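Shelf-label audit, Komus store set: notebook

14 March 2019
4 min read

Picking up from the last entry. Ruby-Lee's upload of the Narkmont receipts finished overnight, so the comparison set is complete apart from the two pages she is rescanning. The question is still the narrow one: how often does the unit price on the shelf label agree with the unit price worked out from the pack size and the price charged at the register.

Set is 53 grocery lines, all own-label, all stocked at both Komus and Narkmont. Dry goods, canned, dairy, paper. Produce is excluded for now. Loose produce is sold by weight in one chain and by the piece in the other and I don't have a conversion I trust.

Method, for whoever repeats it. Take shelf price and label unit price from the store sheet. Take net weight from the pack, never from the label. Divide. Round to the tenth of a cent. Call it a match if the two figures agree after rounding, a mismatch otherwise. Multi-buy offers are ignored and the single-pack price is used.

Komus: seven mismatches. Four of them are the same fault. The pack got smaller, the shelf price held, and the label still carries the unit price for the old weight. Rolled oats, chopped tomatoes, dishwasher tablets, the large yogurt. In each case the label makes the product look cheaper per ounce than it is. The other three are unit changes: the label quotes per pound on one size and per ounce on the next size over, and one of the two has been typed wrong.

Narkmont: not finished. The sheet has a formula error in the paper goods block (sheets per roll was entered as rolls per pack), so anything I wrote down before noon for that block is void. Redo from the raw columns.

Shayne asked whether the shrink cases should go in the inflation tally as price rises. I think yes, but in their own column. The Brunton basket only tracks shelf price, so on that basket rolled oats show no change at all. Adjusted for weight, oats went from 20 oz to 18 oz at the same price, which is an 11 percent rise per ounce. Leaving that out understates the basket. Adding it in silently makes our series impossible to compare with the older one. Two columns, same rows.
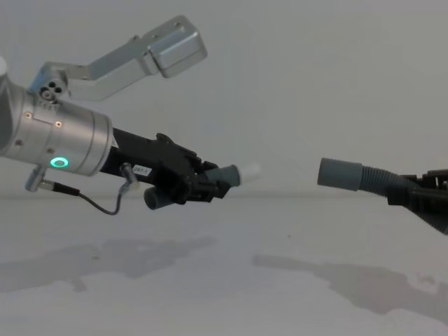
Photo: R. Lockyer

Tried Hisa on the label photos in the afternoon. It reads the large shelf price without trouble. The unit price line is small type and it drops the decimal point often enough that I would not use it unchecked. Worst on the yellow promo labels. Cropping to the bottom third of the label before running it helped; raising the contrast did nothing useful. Crop settings are saved in the project folder under the store code.

Manual entry stays as the reference. Hisa output goes in as a second reading, and any row where the two differ gets looked at by a person -- no averaging, no picking the more plausible one.

Note on dates. The Komus labels have a print date in the corner and I had been ignoring it. Three of the four shrink labels were printed before the pack change, so those are old labels left up. The yogurt label was printed after. That one is a wrong weight in the store's file and will presumably print wrong again until it is fixed. Worth separating stale labels from bad records in the write-up, as the fix is different.

Also found: canned chickpeas give net weight and drained weight. Label uses net at Komus, drained at Narkmont. Both are internally correct so neither is a mismatch, but the two unit prices can't be set side by side. Flagged with a D in the notes column. Probably applies to the olives and the tuna too, not checked.

To do:
- rerun Narkmont paper goods
- Ruby-Lee: rescans of the two faint receipts
- check olives and tuna for drained weight
- ask Shayne which Brunton release he is using, mine stops before the last reweighting
- second store visit in April, same lines, same order on the sheet

Produce conversion still open.

Contact | Copyright 2019 | Back to top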